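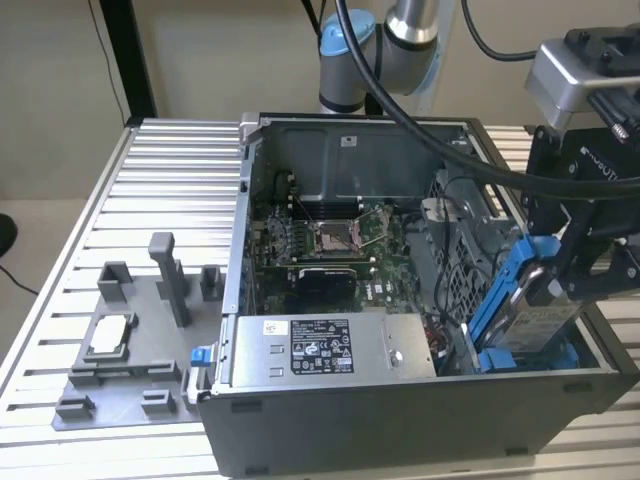
Tower on its side, hard drive in the blue carrier next to the drive cage

Clusden Parts Reuse Group
Minutes of meeting, 2023-06-30
Present: Annatjie Mkhize (chair), Rhydian Ellis (minutes), members as signed in
Apologies: Saraç

1. Minutes of last meeting
Approved with one correction. The shelving quote came from Gullonico, not Riller.

2. Desktop towers
Rhydian reported 83 towers in storage, of which 43 have been checked. Work is slower on cases where the drive sits in a carrier. Agreed that drives come out with the carrier on, and the two are separated at the sorting bench. 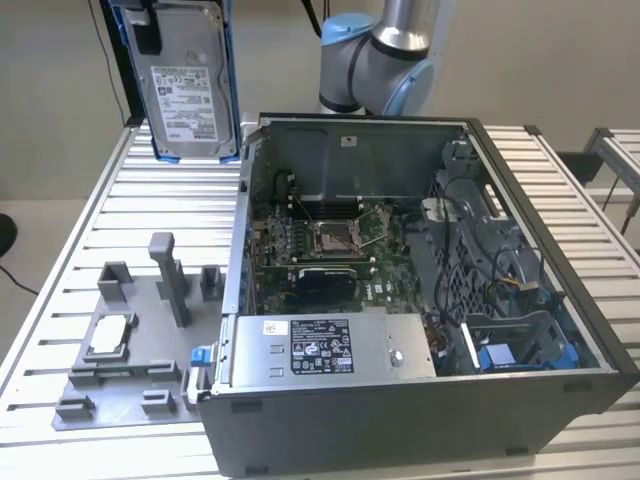
Hard drive outside the case, label showing. CPU socket empty.

Annatjie asked that serial numbers be copied from the drive label before the drive goes in a bin. The log sheet will get an extra column. Action: Rhydian.

3. Small parts
Processors and memory are still turning up mixed together in the same box. Members agreed that each part gets its own pocket or slot from now on, and that chips are set down with the metal lid up. 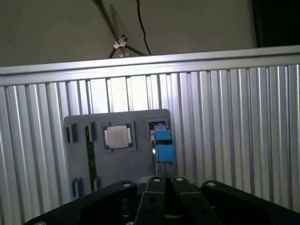 Anything with bent pins or a cracked clip goes in the red tub. Annatjie will write out labels for the tubs. A member asked if antistatic bags could be reused. Yes, if there are no holes.

4. Graphics cards and power supplies
Both stay in the case until the drive has been logged. Power supplies are not to be opened by anyone.
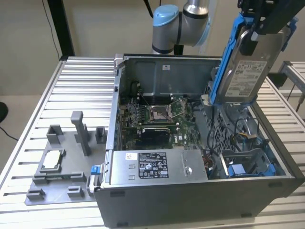 Drive held over the open tower. Graphics card and power supply in place.

5. Costs
Riller has asked $147 for bins and bags. Approved. The Gullonico shelving quote is held over to October.

6. Other business
The 2 spare side panels by the door need to be matched to their cases or scrapped. Action: Rhydian to check model numbers.

Meeting closed. Next date to be sent by email.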